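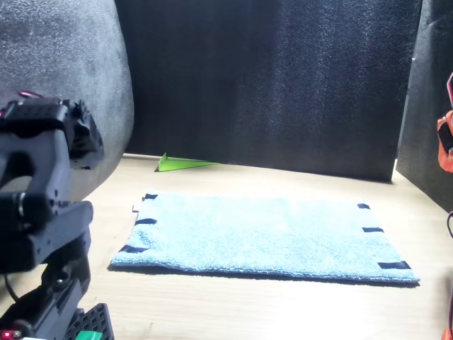

1/11
Microfibre towels, a thread, bc three people asked after my linen cupboard rant on Sunday. Main thing: stop folding them in mid air against your chest. Get them flat on a table first. Fully flat, long side facing you, like the light blue one, and look at the short sides before you do anything, that's where the towel goes wonky. Navy tape on the ends there, easy to see against the pale blue, so you can tell straight away if one end is wandering off. Left side on that one runs on a slant. Very common!! Mine all do it after a few months

2/11
Flat means flat. Palms from the middle outwards. Don't pull the corners, terry loops grab each other and you end up with a stretched corner and a saggy middle. If there's a lump, lift that side and lay it down again. Quicker than smoothing, promise

3/11
Surface matters more than I thought. Bare timber good. Bed is bad (doona swallows the corners). Ironing board too skinny for a bath size one. Kitchen bench is ok if it's dry, check for toast crumbs, microfibre picks up EVERYTHING and you'll be finding crumbs on your face after a shower. Ask me how I know

4/11
The fold. Far long edge comes towards you, down to the near one. If your edges aren't straight (they aren't) line up the middle of the edge and let the corners be a bit off. I used to chase corners. Waste of a Sunday. Middle first, then pat along to each end

5/11
Top layer will try to creep while you fix the other side. One hand parked on the flap, other hand does the work. Light touch, you're only stopping it sliding. Press hard and the bottom layer bunches up and you've got to open the whole thing again

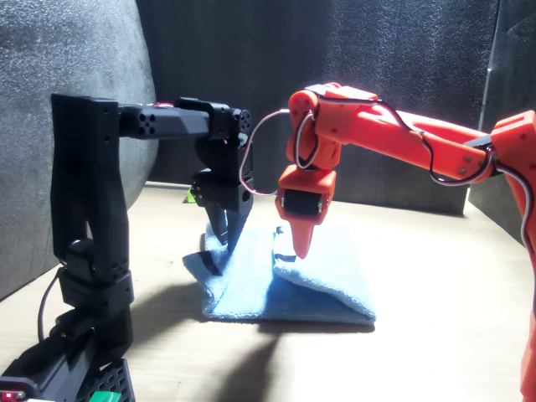 6/11
Second fold. Short end to short end for a normal shelf. For drawers do thirds, so one short end in to the middle-ish and the other over the top. I do thirds for everything now bc of the Odmont drawers, which are a stupid depth. 2 rows of towels fit if they're in thirds, one row and a useless gap if they're in halves. Measure your drawer before you redo the lot, learn from me pls

7/11
Run your forearm along it once at the end, gets the puff out. Once! Doesn't need ironing, please don't iron microfibre, it goes shiny and crunchy and then it just pushes water around. RIP to the grey set from Laing, my own fault, iron was on cotton

8/11
Someone asked re tape as markers. Good for practising or teaching kids, stick a bit at the corners and one near the middle of each short side, then match tape to tape. Take it off before washing tho. Left it on one once and the glue went through teh whole load. Barkireo sell little fabric clips if you want something reusable, tried them, fine, bit fiddly, lost most of them behind the machine

9/11
Washing, quickly. Warm not hot, no softener (coats the fibres and they stop soaking anything up), and NOT with cotton towels, the lint moves over and never leaves. Dry on the line in the shade. Mine are out by 7am in November and stiff as a board by lunch if I forget them. Good shake before folding and they come back soft

10/11
Kagiso Motaung in the replies says roll them, don't fold. Have tried. Rolls are great for a gym bag or the caravan, definately less creasing. But in a cupboard they all come tumbling out when you take the bottom one, and somebody in this house ALWAYS takes the bottom one. If you've got a basket, roll. If you've got shelves, fold. Kagiso has a basket. We've agreed to disagree

11/11
Fold side faces out on the shelf, loose edges to the back. Makes a scruffy towel look fine and you can grab one without dragging its mates. Did 13 last night in front of the telly, on the coffee table, and only redid the beach one. Fitted sheets next if I can face it. Also the Fita laundry hamper with the wheels, someone asked if it's worth it, yes on tiles, no on carpet. Off to get the washing in, it's clouding over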